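14th August, Bradness bench, chores log

Third week of the question we were given in January, which was whether the two-arm setup can do anything around the house or the shop that a bored teenager couldn't do faster. Current standing: the teenager is comfortable.

Worked on boxes again. Reaching into an open carton and taking something out sounds like the easy part of unpacking, and on the whiteboard it took up one line. The Felar planner treats the carton as five clean rectangles. Cardboard has other views. After enough grabs the edges tear, the flap stands wherever it feels like standing, and dark things at the bottom of a box look a lot like the bottom of a box.

Ran the Gautier policy in the morning, no changes to the weights. It likes to go in at an angle and then think about it. Nudged the approach height up 9 mm and it stopped leaning on the front wall, mostly. Also swapped which arm goes first. No idea yet if that matters, but it made the waiting more interesting.
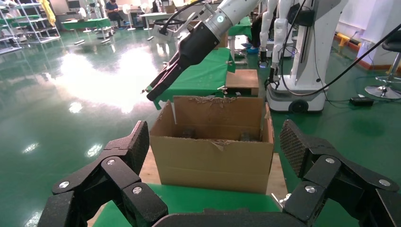

Tuning the handoff is going to eat the rest of the week. With one arm the job is slow. With two arms it is slow and they have to be polite to each other, and the politeness is currently a 3 second pause that I put in by hand and am not proud of. Hakato's simulator says we can drop it. Hakato's simulator has never met tape residue.

Log is at 3831 attempts since we reset the counter. Of those, 870 are ones I'd let near my own kitchen, and I own cheap plates.

Dishes, laundry and sweeping are still on the list under "later," in handwriting that gets smaller toward the bottom.

To do:
Retire the worst carton, but keep one ugly one for testing
Depth readings inside the box, lights on and lights off
Rename the runs so "final2" isn't older than "final"
Ask for more cardboard, again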